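Un taller compartido saca a la plaza su autómata de madera, por ahora sin moverse

Redacción – 18 jul 2023

El taller compartido Famby ha empezado a montar al aire libre las piezas de madera de Ustau, un mecanismo plegable con motores que sus autores llevan desde junio describiendo como «casi terminado». El adverbio sigue en vigor.

La idea es sencilla de contar y bastante menos de atornillar. Ustau consiste en varios bastidores de listones cruzados que, una vez unidos por bisagras y movidos por 12 motores, deberían levantarse del suelo, abrirse como una flor de geometría discutible y volver a tumbarse sin aplastar a nadie. Todo ello sin mando a distancia: el aparato decide cuándo abrirse según la luz que reciben sus sensores. En los días nublados, admiten en el taller, tiene tendencia a la pereza.

«Queríamos un robot que no pareciera un electrodoméstico», explica Teresa Falcão, carpintera y responsable de la estructura. «De momento parece un tejado que se ha caído, pero vamos por buen camino».

El proyecto nació en la mesa del fondo del local, donde Falcão y Kyrylo Zakharchenko construyeron una maqueta con palitos de helado y tres servos rescatados de un avión de aeromodelismo. La maqueta se abría y se cerraba con una elegancia que convenció a los demás socios. Nadie reparó entonces en que la versión grande no cabría por la puerta, descubrimiento que se hizo con el primer bastidor ya encolado y que obligó a serrarlo por la mitad. Desde entonces las piezas se cortan dentro y se ensamblan fuera.

El presupuesto asciende a 982 euros, de los que la madera se ha llevado la mayor parte. Los motores son de segunda mano y la placa de control, bautizada Plikix, la ha soldado Zakharchenko en su cocina. Es la cuarta. Las tres anteriores se conservan en un bote de cristal junto a la cafetera del taller, según él con fines didácticos.

El programa que gobierna el conjunto lo firma Uwe Ackermann, que ha dedicado buena parte de las últimas semanas a enseñar a la máquina a detenerse. Arrancar, dice, lo hacía muy bien desde el principio. En una prueba de interior, un brazo de listones siguió empujando con entusiasmo contra un armario hasta que alguien tiró del cable. Ahora cada motor mide la corriente que consume y se para si encuentra resistencia, ya sea un armario o un socio distraído. 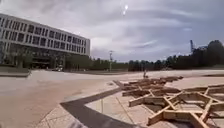
Tiempo de lectura: 4 min

Los bastidores, de madera sin tratar, descansan directamente sobre las losas de la plaza, y en el más grande las tablas se cruzan formando triángulos que acaban en punta. Falcão insiste en que las puntas son estructurales. Ackermann sostiene que son decorativas y que complican los cálculos, y la discusión, iniciada en junio, tampoco está terminada.

Queda por decidir el anclaje. El grupo descartó taladrar el pavimento, en parte por respeto y en parte porque no tiene permiso, y estudia usar sacos de arena. Lieselotte Lammers, encargada de la seguridad, ha pedido además un pulsador de emergencia de color rojo y tamaño generoso. Se ha aceptado el color.

Más pragmática se muestra Wendy Dunmore, vecina y autora de la única queja recibida hasta la fecha, relativa al ruido de la sierra. «Me dijeron que el robot sería silencioso – y lo es, porque no funciona», comenta. Aun así, ha pedido que la avisen cuando se encienda.

La primera prueba con motores no tiene fecha. Antes hay que colocar las bisagras, pasar el cableado por la cara inferior de los listones y comprobar que los sensores distinguen entre una nube y el anochecer, asunto en el que el programa acierta, según Ackermann, «bastante a menudo».

Si todo sale bien, los planos y el código se publicarán en la web de Famby para quien quiera construir el suyo. El taller recomienda medir antes la puerta.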